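Trendura opens its gripper care routine to all customers

Trendura has this July published the full upkeep routine for its two-finger grippers, the same one our own workshop in Manden has followed for years, and we are very pleased to be sharing it at last with everyone who runs one.

The heart of it is the finger pads. They are soft, they do the gentle work, and they wear. We ask owners to look at both pads every 700 grips, trim any loose fibres, brush the dust from the fingers and check that the screws are snug – a job of up to 12 minutes with a cup of tea to hand. 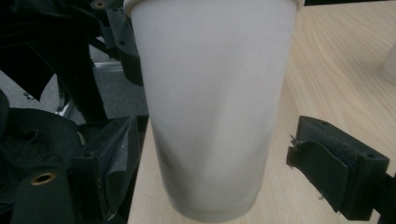 After any pad change, the fingers should be closed slowly on something light and easily marked, such as a paper cup, before going back to proper work.

"A frayed pad will still hold things, and that is why people leave it too long," said Elis Watkins, head of service at Trendura. "We would much rather you rang us and asked."

Pad sets are available now from Trendura and from our good friends at Oritz.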